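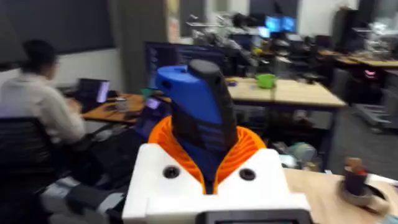 White wrist housing with an orange bellows collar, arm in motion.

Cenura Soap & Scrub - Frequently Asked Questions
Last updated 2021-08-15

Who makes this stuff?
Britta Steinbach, mostly. She started with one stick blender and a loaf pan, and she still pours every batch of bar soap herself. The rest of us wrap, label, answer email and get told our labels are crooked.

What exactly do you sell?
Bar soap, sugar scrub, whipped body butter and a lip balm that comes in one flavor, which is plain. We tried a cinnamon one in January. It felt like kissing a campfire and we will not be taking questions about it, even on a page made of questions.

How long does a bar last?
That depends on you. A bar kept on a draining dish and used by one person should see you through 5 weeks or so of daily showers. A bar left in a puddle on the edge of the tub will be jelly by the time your next bill comes. Get a dish with holes in it. We don't sell one, so you know the advice is sincere.

I opened my body butter and it's grainy. Is it bad?
No. Shea butter goes grainy when it melts and then cools slowly, usually in a mailbox or a hot car. The grains melt on your skin. If they bother you, scoop the butter into a bowl, melt it gently over warm water, and put it in the freezer for 12 minutes, then stir. You'll lose the fluff but the texture will be smooth again. Please don't microwave the jar. The lid has a metal liner, and we have had that email before.

Which scent should I start with?
Okel is our best seller: oat, honey and a little vanilla. It offends no one, including people who enjoy being offended by perfume. Krūmiņa is greener, more like a hedge after rain, and people either order it by the armful or ask if something went wrong. Gititz is black pepper and orange peel. Britta wears it. If you're stuck, buy the sample set, which has two small bars of each.

Do you have anything unscented?
Yes, the plain bar and the plain butter. "Unscented" means we add no fragrance and no essential oils. It will still smell faintly of the oils it's made from, because soap is made of something.

Is the sugar scrub okay for my face?
We'd say no. The sugar is fairly coarse and your face did nothing to deserve it. Elbows, heels, knees and hands are all fair game. Skip it right after shaving unless you like to hear yourself shout.

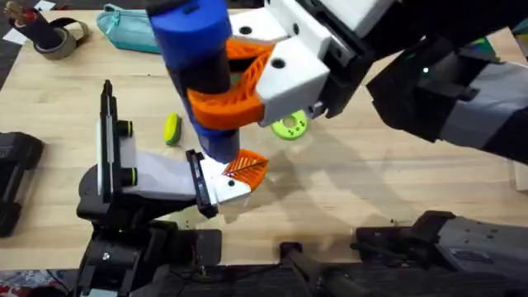
And while we're on scrub, it does make the tub slippery. The oil has to go somewhere. Rinse the floor with hot water and a squirt of dish soap before the next person gets in, especially if the next person holds a grudge. Keep water out of the jar, too. A wet hand every morning will turn the top layer to syrup, and syrup is where things start to grow. A dry spoon works fine.

Are your products vegan?
The soap is, except Okel, which has honey in it. The butter and the scrub are. The lip balm has beeswax. Every ingredient is on the label in type large enough to read, a decision that cost us our nice logo placement.

Will it clear up my eczema / acne / bad mood?
We make soap. It gets you clean. If your skin is sore, cracked or worrying you, see a doctor, and try anything new on the inside of your arm first and wait a day.

Why is my order taking so long?
Bar soap has to cure for weeks before we'll ship it, and when a scent sells out there's no way to hurry the next one. The product page gives the date the current batch comes off the rack. The last batch of Krūmiņa was 745 bars and we thought that would hold us for the season. It didn't.

Can I return something?
Unopened, yes, within 30 days, and you pay the postage. Opened, no, for reasons we hope are clear. If it showed up broken or leaking, send us a photo and we'll replace it. A dented bar isn't broken. It will be a different shape by the weekend anyway.

Do you do custom wedding favors?
Yes, with a good long lead time. Tell us the date, how many guests and which scent you'd like. We can print names on the band. Check the spelling before you send it - then have someone calmer check it again.

Do you ship overseas?
Not for now. The butter doesn't travel well and neither does the paperwork.

My question isn't here.
Use the contact form. We answer in the order they come in, and writing in capitals doesn't move you up.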